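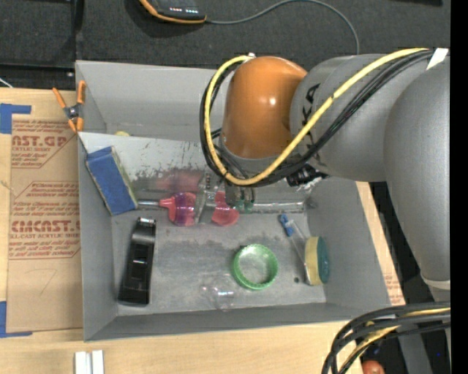

Bin picking at the Lellgate returns hall: screwdriver-like tool, sponges and a green ring, one arm.

Monday, November 25, 2019
By Viorica Pîrvu

Call for participants: people who work next to the arm

Voltuletti says the robot arm will take the dull part of the returns job and leave the interesting part to people. I have read that sentence in three brochures now and would like to hear from those who do the work. What is the interesting part? Did you get it?

We are looking for 30 people from the returns and sorting floors at Lellgate and at Meinecke in Bresport. You may be a picker, packer, line lead, cleaner or temp. You should have worked at least five shifts within reach of a bin station. If you were moved to another job when the stations came in, we want you too, and if you left altogether, even more so.

What we ask of you: one interview of an hour, off site and on your own time, and a short diary kept over five shifts. Write down when you had to step in, what the arm was trying to pick up, and what you had been doing before you were called over. Clear plastic, sponges, anything long and thin — put down the item if you remember it. Spelling does not matter.

We also want to know about pace. The target at Lellgate was reset in October, and the figure on the wall went to 1000 items a shift for a station and its attendant together. Management calls this shared output. Some attendants call it other things, and we would like those on record.

You will be paid $251 when the diary comes in, whether it is full or nearly blank. Your employer will not see it. Voltuletti has no part in the study and has not paid for it.

Gadisa Shiferaw runs the interviews. Fereshteh Hosseinzadeh can arrange one in Farsi. If you like your station and think the rest of us complain too much, please apply — so far we have too few of you.

Leave your name, site and usual shift in the study box at the Bresport library desk, or ask there for Gadisa.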